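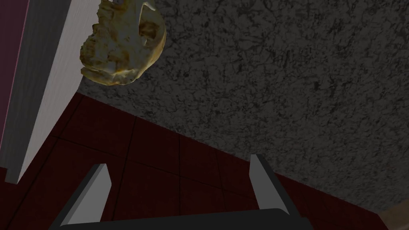
Production Baker, Night Shift (Crust and Roll Line)
Plomer Bakery, Barrera Street site
Reference 2108

Print this page | E-mail this job

Plomer Bakery supplies crusty rolls, baguettes and pan loaves to restaurants, school kitchens and grocery stores within a two-hour delivery radius. The Barrera Street site runs two shifts. This posting is for one full-time position on the night shift, reporting to the production manager, Consuelo Meléndez.

Position summary

The production baker is responsible for dough from the end of mixing to the cooling racks. The position covers dividing, rounding, intermediate proof, molding, final proof, scoring and baking on the crust and roll line. Mixing is a separate position, but the production baker is expected to cover it during vacations and absences after training. The post does not include cake, pastry or laminated dough.

Hours and location

The shift starts at 9:30 p.m. and ends at 6:00 a.m., with a paid break of 15 minutes and an unpaid meal period of 30 minutes. The schedule is 5 nights per week on a fixed rotation, posted four weeks ahead. Rotation includes weekend nights. Overtime is offered before major holidays and is paid at time and a half. Parking is available in the lot behind the loading dock. No bus serves the site after midnight.

Duties

- Read the production sheet and confirm dough temperatures with the mixer before dividing.
- Set and adjust the divider for piece weight. Check weights at the start of each batch and at the intervals given on the sheet.
- Load and unload proof boxes. Judge proof by touch and volume as well as by clock.
- Score by hand where the product calls for it.
- Operate the deck oven and the rack oven, including steam settings and vent timing.
- Check core temperature at the end of bake. Lean rolls are released at 98 degrees Celsius. Probes and ovens on this site read in Celsius.
- Record batch number, proof time, bake time and rejects in Kodum, the bakery's production log.
- Pull and tag product outside specification for color, weight or shape.
- Clean the divider, molder and work tables at the end of the shift according to the posted sanitation procedure.
- Hand over verbally and in writing to the packing lead.

Required

- Two years of paid production baking, or one year plus a completed vocational baking program.
- Working knowledge of preferments, in particular poolish and stiff levain. Both are in daily use on the roll line.
- Ability to calculate and scale a formula in baker's percentages without software.
- Ability to lift 50 pounds repeatedly and to stand for the full shift.
- Ability to work in a room that reaches 90 degrees Fahrenheit in summer and carries flour dust. Respirators are supplied and fitted on site.
- A current food handler card, or one obtained within 30 days of hire.
- Enough written English to follow formulas and complete batch records. Spanish is useful on this shift but not required.

Preferred

- Experience with deck ovens larger than three decks.
- Experience with high-hydration doughs (75 percent and above).
- Basic mechanical skill, such as changing belts and clearing a molder jam with the machine locked out.
- Prior participation in an allergen control program. The site handles wheat, sesame, milk and egg.

Pay and benefits

Starting pay is $23.40 per hour plus a night differential of $2.00 per hour. Pay is reviewed after six months and yearly after that. Medical and dental coverage begins on the first day of the second month of employment. The bakery matches retirement contributions up to four percent of gross pay. Uniforms are supplied and laundered. Shoes are not supplied; an allowance of $120 per year is paid on presentation of a receipt. Employees may take up to two loaves or one dozen rolls per shift.

Selection process

Applications are reviewed as they arrive. Selected applicants are called for a 20-minute phone interview, followed by a paid trial of four hours on the line. During the trial the applicant will scale one formula on paper, shape rolls by hand from a prepared dough, load the deck oven and complete a batch record. The trial is held between 10:00 p.m. and 2:00 a.m. Closed, slip-resistant shoes are required. Jewelry, including plain rings, must be removed.

The position is open until filled. The preferred start is in March.

How to apply

Send a resume and the names of two work references to the hiring desk, Plomer Bakery, 1174 Barrera Street, or leave both at the front office between 7:00 a.m. and 3:00 p.m. Quote reference 2108. A cover letter is not needed. Applicants should state which ovens they have operated and the largest batch size they have handled. Questions about duties may be addressed to Consuelo Meléndez through the front office. Applications from staffing agencies are not accepted for this position.

Plomer Bakery is an equal opportunity employer.

Related openings

Packing Lead, Early Morning
Route Driver, Brideo Line
Sanitation Technician, Part Time
Mixer, Day Shift

This site uses cookies to remember your saved jobs. Accept | Settings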